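FOR IMMEDIATE RELEASE
April 15, 2026

Wendemik Robotics Club students take data collection home, enter spring manipulation challenge

Student team will teach a robot arm to sort cups, mugs and other household items. Public demo night planned at Pacheco Hall.

The Wendemik Robotics Club is going to its first manipulation challenge this spring, and most of the work is happening in bedrooms and kitchens. Twenty-nine students have signed up for the project, the biggest group the club has had for anything.

The job for this year's Simetti Challenge: get a robot arm to pick up drinkware it has never seen before and set it where it is told. Glasses, mugs, tumblers, anything with a handle or without. Teams get a list of categories but not the actual objects. Those come out of a box on the day.

To train for that, the club needs examples. Lots of them. Students check out a hand-held gripper with a camera on it, take it home for two nights, and record themselves picking things up and putting them down. The recordings go back to the club room, get checked, and go into the training set for the arm. As of this week the team has 1829 usable recordings. The target before the challenge is 2040.

"We started out recording everything on one table in the club room and the arm got really good at that table," said Evangelia Balaskas, club adviser. "Move it next door and it was lost. So now the grippers go home. Different light, different cups, beds, floors, whatever people have."

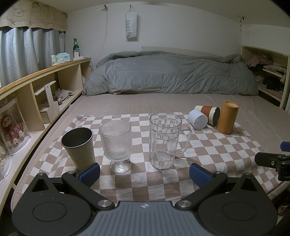

Students set up each session themselves. Rules fit on one page: three or more items, at least one see-through, nothing full. Move everything between takes. Soft surfaces are encouraged this year becuase the arm still has trouble when a cup leans. Clear plastic and glass are the other sore spot – the software loses the edges, and the fingers close too early or too high.

Parisa Mirzaei, student lead for data, goes through the recordings after school and sends notes back. A take gets thrown out if the fingers leave the view, if the student rushes the grasp, or if the object is dropped outside the marked time.

"First week we tossed almost half," said Mirzaei. "People were going way too fast. You have to move like the arm moves, kind of slow and boring. Goblets are my favorite ones to review. Everybody grabs them differently, some by the stem, some by the bowl, and we had a long argument over which one to keep. We kept both."

Stem grasps are still the weakest category in club tests. Handles are better. Tumblers the arm gets most of the time if they are standing straight, less if not. The team is retraining every weekend and will freeze the model five days before the challenge.

The club has two hand-held grippers in rotation and is finishing a third. Finger pads are swapped out when the ribs wear down. Students on the build side cut and fit the mounts, students on the software side handle the arm, and a good number do both. No experience needed to join, new members usually start with a gripper checkout and a review session with Mirzaei.

Parts for the third gripper were paid for by Zilteck, a local machine shop, which also lets students use its drill press two afternoons a month. The arm itself is on loan to the club through the end of the school year.

DEMO NIGHT

Families and neighbors are invited to Pacheco Hall at the end of April to see the arm run and to try a gripper themselves. Bring a cup or mug from home – the odder the better – and the team will put it in front of the arm cold. Anything breakable is at your own risk. There are 50 seats, standing room after that. Free, but please sign up at the club room or at the front office so we know how many chairs to put out.

Students who want to record before the challenge can still get on the checkout list. Slots are two nights each and going fast. A parent or gaurdian signature is required to take a gripper home, and faces should be kept out of the recordings.

ABOUT THE CLUB

The Wendemik Robotics Club is an after-school club open to all grades. Members design, build and program robots and compete in regional events. Meetings are held in the club room behind the shop, two afternoons a week during the school year.

MEDIA CONTACT

Evangelia Balaskas, club adviser
Wendemik Robotics Club
Interviews with students can be set up through the adviser. Short clips from the arm tests availible on request.

###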